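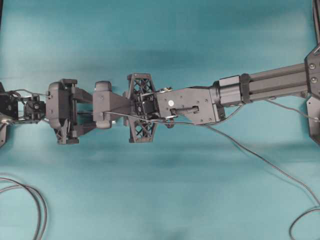

The case against the perfect fold

Every spring the home pages fill up with people telling us to fold things smaller. Vittoria Tedesco has been reading them for years, and she isn't convinced.

Tedesco runs Skoson, a linen rental business that sends out 279 tablecloths on a busy July weekend. She has taken two folding courses, one of them 13 hours long, and has gone back to what her aunt did: in half, in half again, onto a shelf.

"Cloth wrinkles," she says. "You put it down, you get wrinkles. Then you iron it or you don't."

The storage trade would rather sell you something. Rollora makes a padded tube for large fabrics and promises a crease-free table. I tried it for a month with a blue cotton throw. The throw came out with one long soft ridge down its length - a different wrinkle, for more money. Femen's folding board did better on shirts, but anything wider than the board hung off both sides and had to be finished by hand.

Tedesco does own one gadget, a Qiu steamer. She uses it on the top layer, where guests look, and leaves the part that hangs under the table alone. In all her time renting linen, she has had one complaint about creases. It came from a man who sold irons.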